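Complaints Caseworker, Small Business Lending
Bundutton, Casturbridge office

Banks write a great many letters to small businesses, and a fair number of them are wrong. Bundutton takes up the cases of owners who were overcharged, pushed into products they didn't need, or told their loan terms had changed by someone who then left the department. We are hiring one more person to read those letters.

You would carry a caseload of 12 files at a time. A typical file runs to more than 800 pages, many of them the same page. You'll build a timeline, work out what the customer was told and when, and draft the complaint in words the customer would recognize as their own, minus the swearing.

We'd like you to have worked in lending, bookkeeping, claims or a law office. A degree is fine. So is not having one. You should be able to read a fee schedule without lying down afterward, and stay polite on hold.
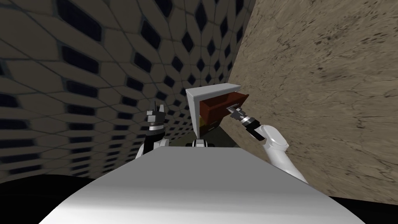
The post is for 18 months in the first instance, starting in August. You'll report to Mercy Mabula, who runs the lending team and will return your first draft with a lot of green ink on it. Mwangi Mohamedi will train you on the case system, which is older than he'd like. There's a $3000 training allowance, and you pick the course.

To apply, send a resume and one page on a time you got a large organization to admit a mistake. Partial admissions count. Address it to Darmawan Oei at the Casturbridge office. He replies to everyone, usually before 10 in the morning.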